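印刷用ページ | このページをメールで送る

当サイトでは、表示の改善のためにクッキーを使用しています。閲覧を続けると、使用に同意いただいたものとみなします。

Tratell 旅のしおりアプリ ご利用ガイド
第2章 はじめての旅程をつくる

第1章でアカウントの登録を済ませた皆さま、おつかれさまでした。いよいよ旅程づくりです。この章では、港町 Ostia に滞在して、途中で Clumach の干潟へ野鳥を見に行く、という6日間の旅を例に進めていきます。もちろん行き先はお好きな場所に読み替えていただいてかまいませんが、初めての方は一度そのまま同じように入力してみると、画面の流れがすっと頭に入るかと思います。お茶でも飲みながら、のんびりどうぞ。

2-1 旅程の枠をつくる

1. ホーム画面の右下にある「新しい旅」を押します。
2. 旅の名前を入れます。あとから何度でも変えられますので、「10月の鳥見」くらいの気軽な名前で大丈夫です。
3. 出発日と帰着日を選びます。日数は自動で計算され、画面の上に日ごとのタブが並びます。
4. 滞在地の欄に「Ostia」と入力し、候補の一覧から選びます。
5. 「保存」を押します。

注意:滞在地を候補から選ばずに文字だけ入力して保存すると、地図と現地時刻が表示されません。地名の左に小さなピンの印が付いているかどうか、保存の前に見てあげてください。

2-2 現地ツアーを追加する

干潟の観察ツアーのように集合時刻が決まっている予定は、「固定の予定」として登録します。自由散策やお買い物のような、時間が動いてもかまわない予定とは扱いが違いますので、ここは少していねいに見ていきましょう。

1. 三日目のタブを開き、「予定を追加」から「固定の予定」を選びます。
2. 予定の名前、集合場所、集合時刻を入れます。例では「Clumach 干潟の観察」、午前7時集合としています。
3. 所要時間に90分と入れます。
4. 移動時間の欄で、宿から集合場所までの手段を選びます。
5. 通知を設定します。最初は集合の15分前になっていますが、朝の早い予定ではもっと手前に動かしておくほうが安心です。
6. 「保存」を押すと、日ごとの表に濃い色の帯で表示されます。

ヒント:ツアーを申し込んだときの確認メールをお持ちでしたら、予定の「メモ」に予約番号を貼り付けておくと、集合場所でメールを探し回らずに済みます。わたしたちも下見のたびにこれで助かっています(電波の弱い海辺では、特にありがたみを感じます!)。

注意:潮の満ち引きによって、主催者が集合時刻を変更することがあります。アプリは変更を自動では取り込みません。前日の夕方に主催者からの連絡を見て、違いがあればご自分で直してください。

2-3 荷物リストをつくる

旅程の枠ができると、画面の下に「荷物」というボタンが現れます。滞在日数と予定の種類から、持ち物のたたき台が自動でできあがる仕組みです。とはいえ、あくまでたたき台ですから、ご自分の旅に合わせて遠慮なく足したり消したりしてください。

1. 「荷物」を押し、「リストを自動作成」を選びます。
2. 要らないものは左へ払って消します。
3. 足りないものは「品目を追加」から入れます。部屋着や厚手の靴下のような、宿でくつろぐためのものは自動のリストに入りませんので、忘れずに足しましょう。
4. かばんに入れたものから順に、丸印を押してチェックを付けます。

チェックを付けた品目は薄い字になってリストの下へ移ります。まちがえて押してしまっても、もう一度押せば元の位置に戻りますから、あわてなくて大丈夫です。かばんを分ける方は、品目を長押しして「手荷物」か「預け荷物」を選んでください。

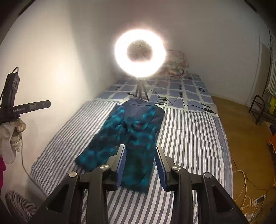
2-4 同行者と共有する

1. 旅程の画面で「共有」を押します。
2. 相手のメールアドレスを入れ、「見るだけ」か「編集もできる」を選びます。
3. 「招待を送る」を押します。相手が招待を開くと、旅程の上に名前の頭文字が表示されます。

編集できる方を増やしすぎると、同じ予定を別々に直してしまい、どちらが正しいのか分からなくなることがあります。無料プランで編集できる同行者は2人までですが、ご家族の旅行でしたらこれで十分まわるのではないでしょうか。

注意:荷物リストは、旅程を共有しても相手には見えません。見せたいときは、荷物の画面の右上にある「リストも共有」を別に押してください。

2-5 電波の届かない場所に備える

干潟や島へ渡る船の上では、通信が途切れることがよくあります。出発の前に、宿の無線などを使って旅程を端末に保存しておきましょう。

1. 旅程の右上の点が並んだ印を押し、「端末に保存」を選びます。
2. 地図も使う場合は「地図を含める」に印を付けます。
3. 「保存済み」と表示されるまで、アプリを閉じずにお待ちください。

保存のあとで旅程を書き換えたときは、もう一度同じ手順をくり返します。端末に残った古い旅程は、新しいものに置き換わります。

Chauke の乗船券アプリをお使いの方は、券の画面を予定に添付しておくこともできます。手順は第4章の「乗船券と入場券」に書きましたので、そちらをご覧ください。

最終更新:10月
印刷用ページ | このページをメールで送る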